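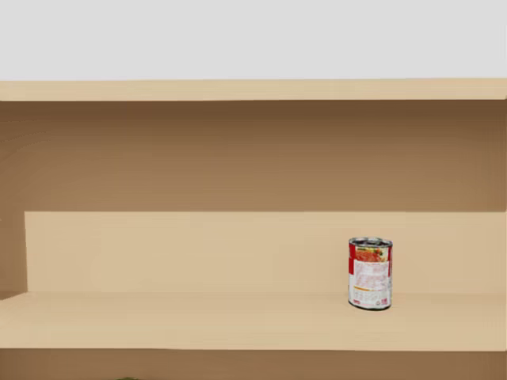 The Ekden Inventory

Clause 14 of the lease required an inventory of all goods left on the premises, to be completed by one person from each side before the keys changed hands. Sharon Makokha attended for the landlord. Brahim Kabbaj attended for the estate of the late Mr Serrano, who had run the grocer's shop at Ekden for most of his life and had left it locked in March.

They began at nine. The method was agreed in advance. Kabbaj would name each article and Makokha would write it down with a condition code: A for saleable, B for damaged, C for waste. Disputed items would be coded D and settled at the end. The printed form had space for 100 lines to a page, and she had brought 20 pages, which came to 2000 lines. Kabbaj said this would be enough.

The front room took until noon. The scales had last been certified by the office at Jestcombe and the seal was intact. She coded them A. The till drawer would not open. Kabbaj pressed the release, then lifted the back edge by the width of a coin, and it opened. It held a pencil, a bus timetable for Flitau and a key.

"You have done that before," she said.

"I worked here for one summer. I was fourteen."

She asked whether this should be declared. He said that the form had no line for it. She turned it over, confirmed that it did not, and wrote the key down as item 212, code D.

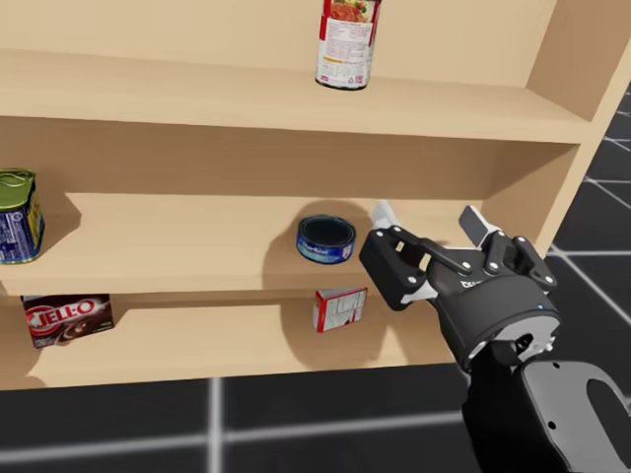

The storeroom was slower. Mr Serrano had numbered his stock by hand in a ledger, one number for each delivery, beginning with the first week of trading. The last entry was 3057. Against it he had written a weight, a price and the word "Flitau". Entries marked Flitau recurred every few months over the whole length of the book. None of them had a matching invoice. The weights varied between entries and the price was always the same.

Makokha raised it as a discrepancy. Goods had come in and been paid for, and no goods of that description had been sold.

"What is at Flitau?" she asked.

"A quarry. A chapel. It was a bus stop, mainly."

"Did he go there?"

"On Sundays. He came back with a bag."

She wrote: Flitau goods, nature unknown, not found. Then she ruled a line beneath it and they went on to the tins.

There was one rule about tins that Kabbaj remembered, and he gave it to her in full. Old stock was moved to the front, new stock went behind, and no label was allowed to face the wall. Serrano had enforced it without exception. An imported can with USA in large letters on a red rectangle had to stand so that a customer could read it from the doorway, whether or not the customer wanted anything from that country. Kabbaj had once turned a whole row the wrong way round out of boredom and had lost an afternoon's pay. 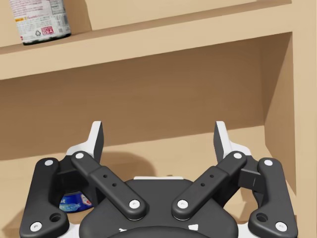
The last part of the stock check concerned origin, as imported goods had to be listed on a separate sheet. Makokha read the wrappers and Kabbaj held the torch. Much of the print was too small for either of them. Where a can carried a red rectangle with USA on it and a black recycling triangle beside it, she entered the country from the rectangle and left the maker's column blank. He asked whether a blank was permitted. She said that it was permitted if initialled, and they both initialled it.

At four they tried the key. It did not fit the yard door, the meter cupboard or the safe. It fitted a low cupboard under the stairs which was not marked on the plan. Inside were stones. Each was wrapped in newspaper and each had a number inked on a paper tag, and the numbers were those of the ledger. The smallest would have gone into a matchbox.

Kabbaj weighed one on the shop scales. It agreed with the book.

"The price," Makokha said. She went back through the columns to the timetable from the till. The price was the return fare.

She considered the codes. The stones were not saleable, and there was no damage that either of them could establish. Kabbaj did not think that C was correct. She pointed out that D required a settlement before signature, and that it was twenty to five.

They settled it as follows. Item 212, one key, passed to the estate. The stones were entered on a single line, as contents of the cupboard, weight as per ledger. In the column for condition she wrote "as found", and both parties signed and dated the sheet 6 May 2018.

Kabbaj made three trips to the car. On the last one he asked whether he might also take the pencil. She looked it up. It was item 210, code A, and she amended the form.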